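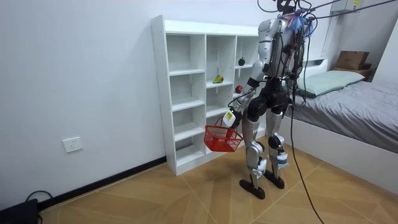 ## Shelf task: grip force drops when the arm extends

**skamora_dan** · July 2018

Third year project, humanoid restocking task. The robot holds a basket by the handle in one hand while the other places fruit in the cubbies. With the elbow bent the grip is fine. Near full reach, measured finger torque falls by 31% and the handle rolls in the palm. Controller is a Polus, stock gains. Has anyone seen this?

**mwright_41**

Supply sag. Log bus voltage at the wrist during the reach. A long cable will drop enough under shoulder load to do it.

**Hagos Wako**

I doubt it. Sag would show in the legs first, and he doesn't mention any wobble. I would check the wrist pitch offset. If the handle sits across the fingertips the torque reading is meaningless anyway.

**skamora_dan**

Logged it over 200 reaches. Minimum is 0.4 V below nominal, so some sag, but it doesn't line up in time with the slip.

**mwright_41**

What sample rate? At 10 Hz you will miss it.

**skamora_dan**

10 Hz. Will redo it at 1 kHz.

**Hagos Wako**

Do the offset as well. In the Laltero config it is parameter 3912, and the default assumes a vertical bar. A basket handle is horizontal.

**skamora_dan**

Changed 3912 and the roll is smaller, though still there past 41 degrees of shoulder pitch. Fast log to follow.

**mwright_41**

Post the raw file, please. Plots hide the spikes.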